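Noise from waste pipe boxed in behind spare room wall

Posted by Lleucu Parri, 14 September 2020

We moved into a first floor flat in Brastport in the spring and the spare room has a boxed-in corner with the soil pipe from the flat upstairs running down it. Every time they flush or let the bath out you can hear it rush past, and then there is a ticking noise that goes on for a good while afterwards. It is loud enough to wake anyone sleeping in there.

The boxing is plasterboard on a timber frame, painted over, with a small access panel near the floor. I took the panel off and had a look with a torch. There is nothing in there except the pipe, a bracket and a lot of dust. The pipe is plastic, 110 I would think but I have not measured it. The box is 90 cm from the window wall if that makes any difference to anything.

My landlord says I can do what I like as long as the panel still comes off. Would stuffing it with loft insulation help, or do I need something special? I don't want to spend a fortune. The only quote I have had was 800 pounds from a firm called Nillance, to strip it out and rebuild, and that seems a lot for one corner.

Arwel Jenkins

The two noises have different causes so it is worth treating them separately.

The rush is water hitting the inside of a thin plastic wall, and the empty box acts like a drum. Ordinary loft roll helps a bit but it is too light to do much on its own. Use acoustic mineral wool slab, the dense sort, cut slightly oversize so that it holds itself in place. Fill the space but don't ram it in hard, or you will carry the vibration straight across to the plasterboard.
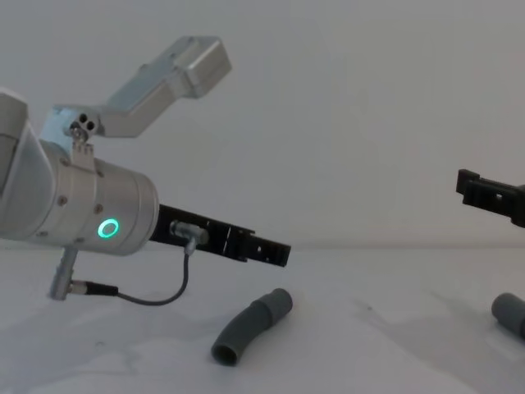 The ticking is the pipe getting longer as warm bathwater goes through it and then shrinking back. It will be catching on the bracket, or where it goes through the floor or ceiling. Undo the bracket, put a strip of rubber round the pipe and do it up again so that it is snug but not crushing it. If it is tight where it passes through the floor, leave that alone until you know whether there is a fire collar on it. Do not pull out or cut back anything around the pipe at floor level in a flat. Ask the landlord.

After that, add a second layer of plasterboard to the outside of the box, with the joints staggered and acoustic sealant along the edges. Weight is what stops the rest of it. Put draught strip round the access panel too, as a gap there lets out a surprising amount of sound.

You will still hear something at night. I did mine 3 years ago and it went from annoying to a faint hiss.

jarman_2

Had the same thing. Put a wardrobe in front of it and that did the job for us.

Lleucu Parri

Thanks both. A wardrobe won't fit there because of the radiator. I have ordered some slab and will do the bracket first to see if the ticking stops.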